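Gurora Snare Patrol – FAQ

Same questions keep landing in the inbox so they're going here. Short answers. If yours isn't on the list, write to the office and put "FAQ" in the subject line.

What is a snare?

A loop of wire or cable tied to a tree or a stake, set across an animal trail. Animal walks in, loop tightens. Most are made from fence wire, bike brake cable, or the steel out of old truck tires. Cheap, light, easy to hide.

Who sets them?

Mixed. Some people are feeding a family. Some are selling meat in town and make decent money at it. We don't lump them together and we'd ask you not to in the comments either.

What animals get caught?

Set for antelope and bush pig mostly. Snares don't choose though. We've cut out zebra, hyena, a giraffe calf, two lions, village dogs. Lots of what gets caught is never collected and just rots.

How many have you found?

681 lifted last year. 136 of those came off one stretch along the Bedoya river, where the game comes down to drink in the dry months. That's only what we found. No idea what we missed and we're not going to guess.

How big is the area?

224 square miles. Northern part is thick bush and slow going, south is open and can be walked fast. The map on the wall at the office is out of date, don't use it.

How many scouts?

13, all paid, all from villages on the boundary. They work in teams, on foot, ten days out and five off. Garba Briggs runs the rosters and does the hiring. We would like more teams. Money is the only thing stopping that.

Are the scouts armed?

No. National rangers are, and they come if we call. Our people carry cutters, a radio, water, first aid, a GPS. If they meet someone setting wires they back off and call it in.

What happens to the wire?

Counted, weighed, bagged, locked up. Once the rangers have released it some goes to a womens craft group in Bekport who bend it into little animals and key rings. The rest is scrapped. None of it goes back out of the gate as usable wire.

Can I buy the wire animals?

Yes, at the Bekport gate shop. Not online, postage killed that idea.
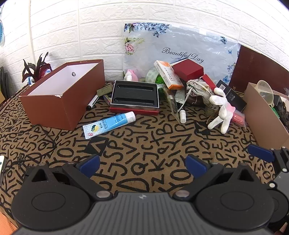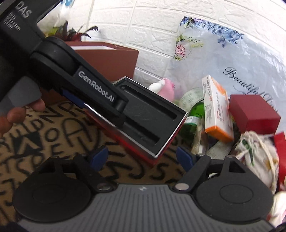 FAQ last changed: September. Prices and the bit about school visits are new.

What do I do if I find a snare?

If you're a visitor, don't cut it. Take a GPS point or note the nearest trail marker, take a photo, leave it alone, tell the gate. Scouts want to see how it's tied and what else is around it. There's nearly always more than one – they get set in lines, and walking around looking for the others is how people get a leg caught.

What if there's an animal in it?

Stay back. Way back. A snared animal is scared and can break loose at any second. Radio or phone the gate, keep the vehicle quiet, keep everyone inside. The vet is called from Bekport and the drive depends on the road. Can be quick, can be most of a morning.

Do they survive?

Depends on how deep the wire has gone and where. Leg wounds on big animals often heal well. Neck wounds are harder. The vet decides on the spot. Sometimes that means putting the animal down and we won't pretend otherwise.

Can I go out with a patrol?

Not a regular one. We do run sweep days in the dry season with the public, one line of people, one scout at each end. Minimum age 16. Closed boots, long pants, two quarts of water each, no drones. Start is 6 a.m. at the gate and we don't wait.

What does a sweep day cost?

Nothing for people living in the district. Visitors pay the normal park entry plus a sweep fee, ask at the gate for the current rate, it went up. Lunch isn't included. Bring some.

Do you do school visits?

Yes, within a day's drive. Two scouts and a box of old wire, one hour, questions after. We've stopped bringing the skull as it got chipped. Book a term ahead please, the calender fills up.

Who pays for all this?

Park fees cover part of it. Driven, the trucking firm, covers fuel and tires for both vehicles. Rest is small donations, most of them monthly. Accounts are at the office, anyone can ask to read them.

I gave money for boots. Did it go on boots?

Yes if you ticked the boots box. If you left the box blank it went in the general pot, which pays wages first.

Why not just arrest people?

Arrests happen. They're the rangers' job. A man who loses his income to a fine is back in the bush within weeks, often with more wire, so the village side matters too – goat loans, the chili fence scheme, steady jobs where we can make them. Slow. We think it works better but give it a few more years before quoting us.

Is trophy hunting allowed in the reserve?

No. The block to the east has a different license and different owners. Please send those emails to them.

Do you have elephants?

They pass through after the rains. None live here year round. Young ones do pick up wires on the trunk or foot, and those cases go straight to the vet.

Can I send old gear?

Wire cutters, yes. Binoculars, yes if both sides focus. Headlamps, yes. Clothes, no, we're full. Nothing camouflage, it's against the law for civilians here and customs will take it.

Are there jobs?

Scout jobs are posted on the board at the Bekport gate and read out at village meetings. You need to live on the boundary and pass the walk. No office jobs at the moment. We cant reply to every CV, sorry.

Why did nobody answer my email?

Signal is bad and there's one person on the inbox. Try again, or ring the gate before 9 a.m. when somebody is by the phone.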